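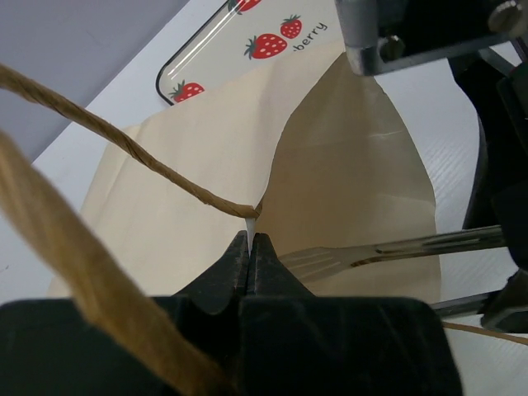

Cream bag, twisted paper handle, on the white table.

December, packing bench notes, mid-afternoon

Spent most of today on the paper bags for the Lelwood gift orders and I've got opinions now! The paper is lovely and smooth but it's thin, and it takes a crease if you so much as look at it. Fabrice Aubert reckons we should go up a weight. Poulain can do the next one up, but it only comes in white and I do like the cream.

The handles are my main worry. I hung 2 bags on the hooks by the sink with a jar of Brekden plum jam in each, left them for 60 minutes and had a cup of tea. One was fine. The other had started to lift at the rim where the cord goes in, only on one side (the side I'd carried it by, I think, so maybe my fault). Will try again with the jar wrapped in tissue and sat flat on the bottom.

Ludivine Royer wants the bags opened fully before anything goes in – hand right down inside, push the corners out, then fill. Slower, but the Tistville lot came back with squashed corners last time, so fair enough. We've got roughly 70 left in the box. Don't stack them under the ribbon reels, please, they pick up a dent.

Still to do: ask Poulain for a sample with a glued patch over the cord ends, and find the good scissors.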